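Section 4. Preparing the Table and Setting Up the Two-Arm Sorting Kit

Applies to: Flatach Sorting Kit, two-arm version, with Urken control software

Complete Section 3 (Unpacking and Mounting) before you start. Both arms must be bolted down and both controllers must be switched off.

You will need:
Kraft paper, one sheet large enough to cover the work area
Blue tape
Blue plastic bins, 2
Bin liners (white)
The hex keys from the Quansah tool roll
A soft cloth

4.1 Covering and marking the table

1. Wipe the table down and let it dry.
2. Lay the paper across the work area and smooth it outward from the middle. Small creases do no harm. Folds that stand up from the surface should be pressed flat or the sheet replaced.
3. Tape the edges of the paper. Keep tape off the arm base plates.
4. Mark the grid with tape, starting with the horizontal lines. The software does not read the grid. It is there so you can put a bin back where it was after cleaning.
5. Write down which cell each bin stands in. The set-up sheet at the back of this manual has a space for it.

Note: The cells do not have to match each other in size.

4.2 Placing the bins

1. Set the two bins on the paper within reach of the arms. Each arm should be able to reach its own bin without crossing over the other arm.
2. Line a bin if you plan to sort dark parts. A white liner makes them easier to find.
3. Put a few parts in each bin. Do not fill a bin above its lowest side during set-up.

Caution: Empty charged capacitors of their charge before they go in a bin. The gripper fingers conduct.

4.3 Routing the cables

1. Leave a loop of cable at each gripper. The wrist must be able to turn fully in both directions without pulling the loop tight.
2. Run the rest of the cable down and away from the bins.
3. Keep power adapters and the power strip off the paper.
4. Place the teach pendants beside the work area, with the red stop button on each one facing up and nothing stacked on it.

Caution: A cable caught between the fingers can be cut through when the gripper closes. Check the loops again each time a bin is moved.

4.4 Setting the pick height

Teach one arm at a time. Leave the other arm parked and its pendant within reach.

1. Switch on the controller and wait for the Urken start page.
2. Choose Teach, then Pick Height.
3. Set the speed limit to 300 mm per minute.
4. Open the gripper and jog the arm until the fingers hang over the bin.
5. Lower the gripper in short steps. Stop when the finger tips are level with the top of the parts.
6. Press Save Point. Raise the arm clear of the bin before you jog it sideways.
7. Repeat for the second arm.

If the pendant shows code 3358, the saved point is outside the arm's reach. Move the bin closer — do not move the base plate — and teach the point again.

Note: Pick height has to be taught again after a change of bin, liner or gripper fingers. A change of parts may not need it. Run one slow pick and see.

Gripper positions at the bins:

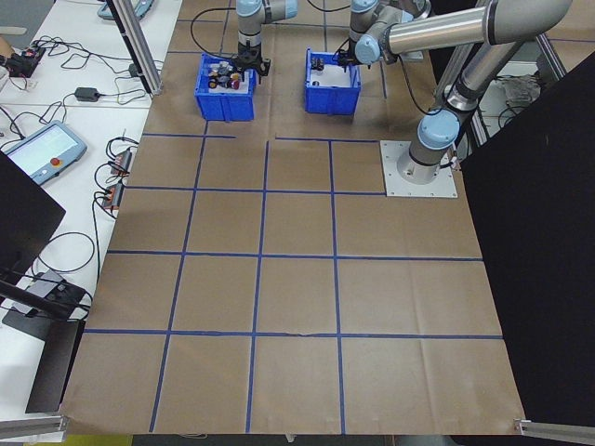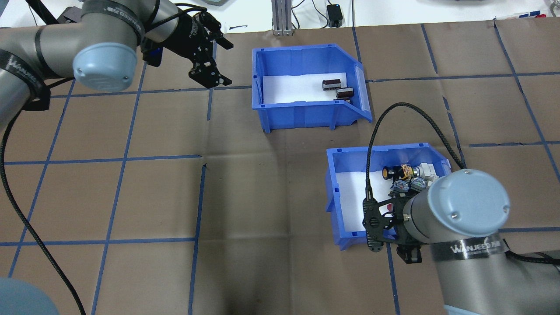
Text and set-up procedure: Mansa Asamoah, Trenport Technical Publications
Revised May

4.5 First slow run

1. Clear tools from the paper and step back from both arms.
2. Choose Run, then Slow, and select one arm only.
3. Let the arm make up to 2 picks, then press Pause.
4. If the fingers touch the bottom of the bin, raise the pick height and run again. If they close above the parts, lower it.
5. Run the other arm the same way.
6. Run both arms together at slow speed. Keep a hand near a stop button for the whole run.

Go on to Section 5 when both arms complete a slow run with no codes showing.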